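How to Get Your Packing Crew Ready to Work With a Robot Arm

I run training for the kitting line at Clellow, where we put together sample boxes for paint and flooring stores. Last October we got our first arm, and I was the lucky person who had to get eight packers comfortable with it. Since then I've helped the Kanwood site do the same thing, and people keep emailing me for my notes, so I'm putting them up where anybody can grab them.

This is for supervisors and leads, by the way. If you want wiring or safety ratings, go to your integrator and your safety person first. I'm starting at the point where the arm is bolted down, signed off, and everybody is staring at it.

Step 1. Say what happens to people's jobs, out loud, before anyone touches anything

I got this wrong. I opened with a slide about cycle times and Cirilo Ibarra put his hand up and asked whether he should be looking for other work. Fair question! I didn't have the answer with me, so I went and got it from the plant manager and we started over the next morning. Get it in writing if you can. Ours said no layoffs tied to the arm, same pay grade, and two packers per shift trained up as cell leads with a bump in pay.

Step 2. Pick one boring task

Don't start with your real product. Our sample boxes have 134 different inserts and half of them are shiny or floppy. We started with plain colored cubes: go over the block, close on it, lift it, set it down somewhere else. It looks silly, and people laugh, and that's fine — you want them laughing. They'll also learn the pendant much faster when there's nothing expensive on the table.

Step 3. Lay out the practice table

Cover it with something plain and light so the blocks stand out. A white cloth works great and costs next to nothing. Pull it as smooth as you can where the blocks will go. Set out two cubes in different colors, leave a good gap between them, and turn them at an angle to the table. Newcomers always want to line everything up square, and real parts never show up that way. Then bring the gripper in above the far block with the fingers wide open and stop there.

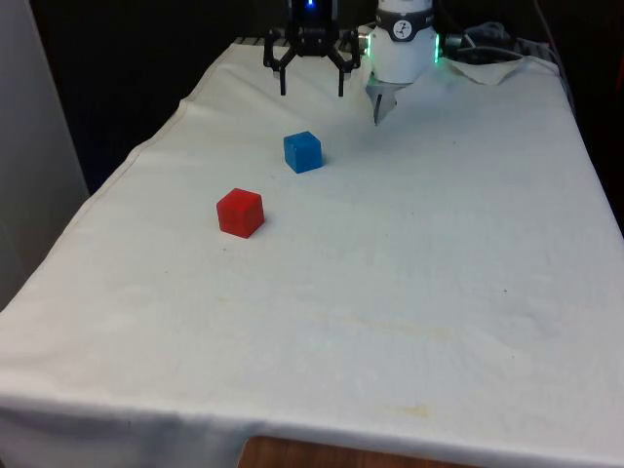 Gripper open above the blue cube, with the red one left for the second pick.

Stay at this point for a while. Have each person walk around, look at the fingers from the side, and tell you whether they'd close on the block cleanly or bump a corner. Packers are really good at this, because they've been picking up awkward stuff by hand for years. Sawsan Saliba had never used the pendant and she was calling bad angles before our technician did.

Step 4. Let everybody drive, slowly

Keep the speed way down and give each person a full turn, including the ones who say they'd rather watch. Ask them to stop the arm on purpose a few times during the turn. I want that stop button to feel as ordinary as a light switch.

Step 5. Keep a miss log

We use a paper notebook on a string. Every dropped or missed pick gets a line: what the part was, how it was sitting, who was on shift. Our first one filled up at 111 lines and it was the most useful thing in the building. When the technician came to retune the grip, he worked straight from it.

Step 6. Plan for the day to feel different

The arm took over the reaching and lifting, and sore shoulders got better. What I hadn't planned on was the quiet. Packers used to talk across the bench all shift, and now the cell lead stands off to one side on their own. We moved the inspection bench next to the cell so they'd have company, and we swap the lead role every two hours. Do that from day one if you have the floor space.

Also, watch your targets. We had a manager who wanted 2000 boxes a week out of the new cell right away, and all that did was make people stop writing down misses. Hold off on any number until the crew is done training.

If you've got a different setup and something here doesn't fit, send me a note through the contact page. I'm collecting layouts for floppy parts next, mostly carpet squares.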